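Recording Rules: Your Questions Answered
Last updated 15 Feb 2021

Hi, I'm Villads Eyvindsson, and I look after the house rules for folks recording laundry and bedroom tasks with hand-held grippers at Hirkura. These are the questions that land in my inbox the most. If yours isn't covered, write to me and I'll add it!

Do I need to tidy the room first?
Clear the spot you're working on and leave the rest of the room alone. I love a room with pillows and a drying rack and somebody's favorite bedspread in it. What I do want put away is mail, family photos, prescription bottles and anything else with a name on it.

Can two people work on the same garment?
Yes, and for pants or big sheets I'd encourage it. Agree out loud who moves first. One person holds still while the other one reaches in, and you keep your free hand away from your partner's fingers – the gripper's and the real ones.

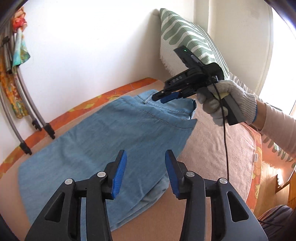 Gloves are up to you on soft goods. If you wear them, pick a snug pair with a cuff that stays put, and keep long sleeves clear of the linkage. Same goes for cables: let them hang on the outside of your arm and check they can't snag on bed hardware before you start.

How hard should I squeeze?
Just enough to lift. Take a small fold, close the pads on it gently, and stop when the fabric follows you. Denim will forgive a lot, but I've seen a nice knit ruined in one take (mine, sadly). Try to grab cloth and not buttons, rivets or zippers, which chew up the pads.
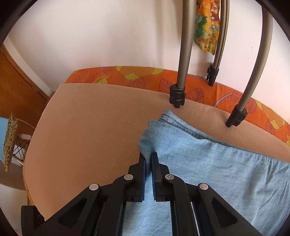
If you lose your grip, keep recording. Open up, go back and try again at normal speed. Rule 4 in the handbook says a dropped fold stays in the take, and people are always surprised by that one, but we really do want it.

How long can I go without a break?
44 minutes, then put the gripper down and shake out your wrist. We wrote that in last November after the Brasovton crew went through 340 takes and complained – loudly, and fairly – about sore thumbs.

Do these rules count for the Flarnero project too?
They do, apart from the kitchen section. Flarnero has its own sheet for knives and hot pans, so ask your lead for it.

Who do I tell if a pad comes loose?
Stop and message me with the take number, even if it's something silly like take 523 and you only have one left to go. Please don't glue it back yourself. Spare pads are in the Wróbel box by the sign-out shelf.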